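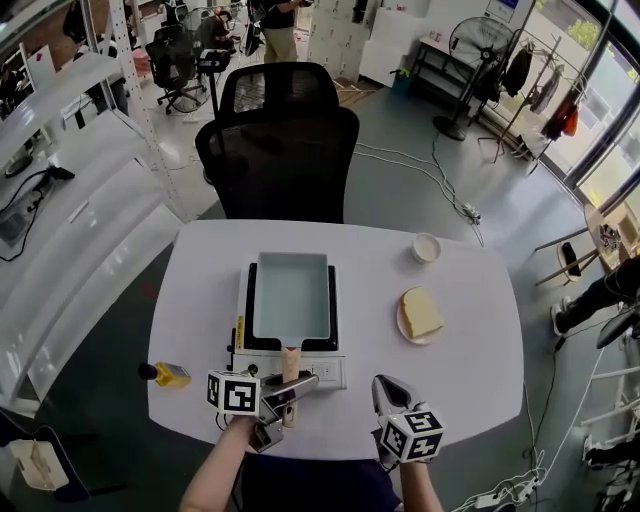 Barcode labels won't scan after Cedamen update

Status: Resolved
Opened: 21 Oct 2025
Site: Gostomcombe lending room
Reported by: Benedek Antal
Affects: label printing, checkout desk
Priority: Normal

Reported problem

Labels printed since the update to version 3 do not scan at the checkout desk. The scanner light comes on, there is no beep, and nothing appears in the Item box. Older labels still scan. Typing the item number by hand brings up the right record, so loans can go ahead, just slowly. We have a tray of returned items waiting for replacement labels and I have stopped printing until this is sorted out.

The first one I noticed was the induction cooktop in the kitchen section. Its old label had worn through. I printed a new one and it failed at the desk, then I reprinted it and that failed too.

Setup

Desktop PC, wired network
Juhász label printer on USB, driver reinstalled in August
Roll stock, 60 mm wide, paper, matte
Handheld scanner, USB, keyboard mode
Default Cedamen item label, never edited as far as I know

Log

09:40 – Restarted the PC, printer and scanner. No change.

09:55 – Opened a blank text document and scanned an old label. The number typed out correctly. Scanned a new label into the same document and got nothing. That rules out the Item box.

10:10 – Cleaned the print head with an alcohol wipe and ran the printer's own test page. The page looks sharp and the barcode on it scans first time.

10:25 – Swapped to a fresh roll. Same result.

10:50 – Raised print darkness to 80. The bars ran together and it looked worse than before. Set it back to where it was.

11:15 – Tried the scanner from the other desk. It can't read the new labels either.

11:30 – Printed a label for an item in the garden and outdoor section, to see if the kitchen records were at fault. I used the hatchet, which has a short name and only one part. It failed the same way.

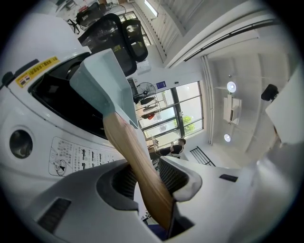 Hatchet, wooden handle. Garden and outdoor section.

11:50 – Put an old label and a new one side by side. The printed number under the barcode is longer on the new one. The old label has the item number only. The new one has GOSTOMCOMBE and a hyphen in front of it. The barcode is the same overall width on both, so the bars on the new one are a lot thinner.

12:05 – Sent scans of both labels to Brarngate support.

Reply from Brarngate support

Thank you for the side-by-side, that helped. Version 3 adds a setting called Include Site Name in Barcode. It is meant for groups that move stock between sites and it should be off for single sites. On upgraded systems it can come through switched on if the site name was filled in before the upgrade.

The label template then shrinks the barcode to fit the roll. With a long site name, the bars end up too narrow for most handheld scanners.

Please do the following:

1. Go to Settings, then Labels, then Barcode Content.
2. Clear Include Site Name in Barcode and save.
3. On the same page, set Fit to Width to Never.
4. Close Cedamen fully and open it again. The old template stays in memory until you do.
5. Print one label and test it before you print a batch.

The item records have not been changed. Only the printed code is affected, and there is nothing to restore.

Follow-up from Benedek Antal

Done. Step 4 mattered – I logged out and back in the first time and the long code was still printing. After a full close it went back to the short number. The cooktop label scans now and so does the hatchet one.

I ran the print history report and it shows 19 labels printed since the update. All of those are being replaced. I threw away the bad ones that had not been stuck on yet.

One question left over. If we do start sharing stock with another site, can the site name be a short code instead?

Reply from Brarngate support

Yes. Under Settings, Sites, there is a Short Code box that takes up to three letters. If it is filled in, the barcode uses that and leaves the full name alone. Test one label on your roll before turning the setting on.

Closing this ticket. Reply to the same email thread if it comes back and it will reopen.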